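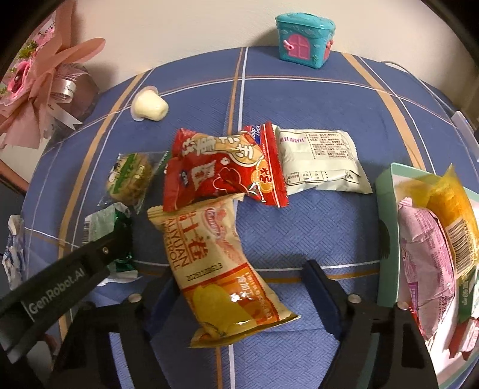

Cikcombe, September 11, 2019

Jobs > Part-time > Packing and sorting

Snack table assistant wanted (2 places)

Priner is a small shop which sends mixed boxes of Asian snacks to offices and private homes. We are looking for two persons who will help us at the sorting table in the afternoons.

The work is simple but it asks for patience. The snacks come to us in single packets, and you put them on the table, look at each one and decide in which box it goes. Egg rolls in long packets, for instance, break easily and must lie on top. Many packets have the text only in Chinese. You do not need to read all of it, but you should learn to find the nutrition table and the printed date code, and to copy the date in our list without mistakes. If you can read Chinese, please write it in your application, we will be very glad.

Your tasks:
- to sort the packets by kind and by date
- to check the end seals and put aside every packet which is open or torn
- to fill the boxes after the packing list, 7 packets in each small box
- to wipe the tablecloth and fold it at the end of the shift

In April we sent 483 boxes. For the winter season we prepare 600, and for this the present team is too small.

We offer a contract until the end of January, paid breaks, and the bus ticket from Cikcombe center. The room is on the ground floor and is heated. Most of the work can be done sitting. Persons with a strong allergy to nuts, sesame or egg should please think well before they apply, as we handle these products every day, although always in closed packets.

Experience is not necessary. We will show you everything during the first two shifts, and these are paid also.

Please send a short letter and tell us which afternoons you are free. You can leave it at the Priner counter, in the Fjeld building, second door after the stairs. We answer to everybody.

3 shares · 0 comments

This site uses cookies to remember your saved jobs. Accept | Settings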